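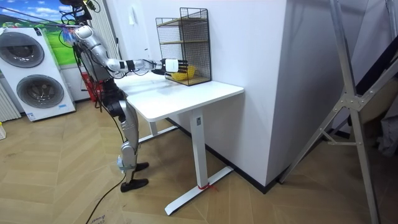
Figure 1. Humanoid robot reaching into the lower part of a wire-mesh rack on a white desk.

Saving the Rain at Wannasri: A Project on Collecting Water for the School Garden
By Surachet Kamolrat and Kittipong Pongsiri

Why we chose this subject

Our garden has always been a rather thirsty place. By the end of the dry months the beans are drooping, and the tap by the back gate runs so slowly that filling one can takes most of a break. Kittipong's grandmother grew up in Praka, where every house kept big clay jars under the eaves, and she was quite surprised to hear that we let all the water from our roof run away down the drain. That conversation, over a very good lunch, is really where this project began.

What we did

We started with the roof of the tool shed, as it is low and we were allowed on the ladder beside it so long as a teacher held the bottom. The roof measures 60 square metres, which is bigger than either of us had guessed. We fitted a gutter along the lower side and ran a pipe from it into 2 second-hand tanks, joined near the base so that they fill together. Between them they hold 3,000 litres.

The first stretch of gutter had to come down again. We had put it up perfectly level and were very proud of it, until the first shower left a long puddle sitting in the middle and hardly anything reached the pipe. On the Saturday after that we hung it again with a gentle slope, and put a piece of old mosquito net over the pipe to catch the leaves.

What we found

We read the level every morning at half past seven and wrote it in the garden book. By the end of November we had collected 2,230 litres, nearly all of it from a handful of heavy evenings. Light drizzle gave us next to nothing – the roof seems to drink the first few minutes of any rain before it lets go of a drop.

The water was a little brown at first and cleared after a day of standing. We used it only on the beds and never for drinking, and the beans looked much happier for it, although we had no second bed to compare them with and so can't claim too much.

What we would do differently

We would add a small pipe to throw away the first dirty water, and we would put the tanks on a higher base, as the last part is very slow to come out. The net needs cleaning every week too, and we forgot it twice.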